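The small office comes back to Gondham

When the paper mill in Gondham closed, many people here thought the office trades would go also. In March I walked along the canal street and found 58 little firms behind the old shop windows: bookkeepers, translators, a printer of wedding cards.

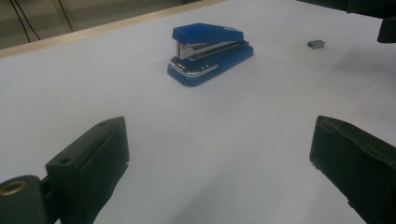

A small blue stapler on a white table.

Most of them rent by the month from Kuipers, who divided the former bank into rooms. A desk costs 277 a month, with heating. Zelano, a translation bureau, began there with one desk and has now six people. They still keep every contract on paper — the clients, mostly farmers, ask for it.

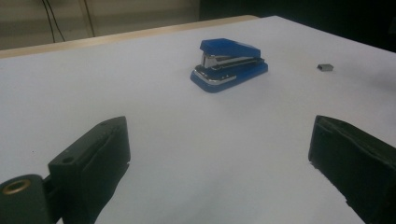 Paper and patience

Julteck sells office goods from a narrow shop near the station. It orders 100 boxes of envelopes each spring and they are gone before summer. The shop opens at seven, because the bookkeepers come before work.

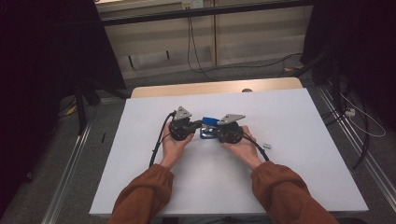 One tenant at the old bank told me that the rent is fair but the stairs are terrible, and that she would move tomorrow if Kuipers had a room on the ground floor. There is a waiting list for those.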